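Markets & Crypto | Feature

2023-02-24 | By the Markets Desk

211 shares | 12 comments

The Stablecoin That Wants You To Stop Asking About Its Reserves

Koo is supposed to be worth a dollar. Most days it is. Its issuer, a company called Stumomton, would like that to be the end of the discussion, and for a lot of the people who hold the token it seems to be.

I've spent the better part of the winter reading what Stumomton puts out about the money behind Koo, and I still couldn't tell you where that money is.

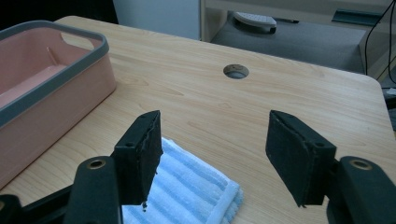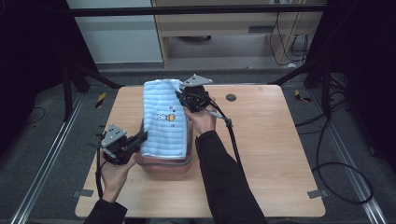 Among those who do hold it, patience is thinner than the company lets on. One longtime holder wrote in to say that he had moved his savings into Koo for the yield, had asked support four times which bank held the cash, and had been sent the same link to the same help page each time. He hasn't sold. He says the rate is too good.

The rate is 11 percent, paid weekly, if you lock your tokens in Stumomton's lending product, Givik. A plain savings account won't pay you anything close to that. Neither will Treasury bills, and they have the advantage of being Treasury bills. So somebody is borrowing Koo at more than 11 percent, or somebody is covering the gap, and the Givik website doesn't say which. It says "diversified strategies." I have read that phrase on the websites of lenders that no longer have websites.

Then there's the report. Every month Stumomton posts a two-page letter it calls an attestation, prepared by a firm named Sakance. The letter says that on one particular day, at one particular hour, the company showed assets equal to or greater than the tokens outstanding. Fine. What were the assets? "Cash, cash equivalents and other holdings." How much of each? The letter leaves that out. Was any of it borrowed the day before and sent back the day after? A snapshot can't answer that, and Sakance says as much in a paragraph near the bottom, in smaller type.

An audit would look at the whole year. Stumomton promised one last September. When I asked in January, I was told it was "progressing." When I asked again this month, I was told that the company doesn't comment on timelines.

Fans of the token point to redemptions. You can always cash out, they say, so what's the problem? I looked up the rules. Direct redemption is open to verified accounts only, with a minimum of 2000 tokens and a review period that the terms describe as "reasonable." Everybody else sells on an exchange, to another person who also believes Koo is worth a dollar. That works well until the day it matters.

It's true that the coin has held up through some ugly weeks. It slipped a couple of cents in the fall and came back. Supporters treat this as proof. I'd call it a decent sign and leave it there. Plenty of pegs held until the afternoon they didn't, and the people running them sounded calm right through lunch.

I put some of this to the company in writing. The reply ran to five paragraphs, used the word "transparency" in four of them, and didn't name a bank. It did mention that 3135 merchants now accept Koo at checkout. I asked for a list. I was sent a map with dots on it.

Maybe the money is all there. It could be sitting in a dull account somewhere, every dollar of it, and the company is simply bad at paperwork. But a firm that has the cash can show the cash pretty cheaply, and Stumomton keeps spending on everything else. The next Sakance letter is due in a couple of weeks. I expect two pages.

Filed under: Stablecoins, Lending, Opinion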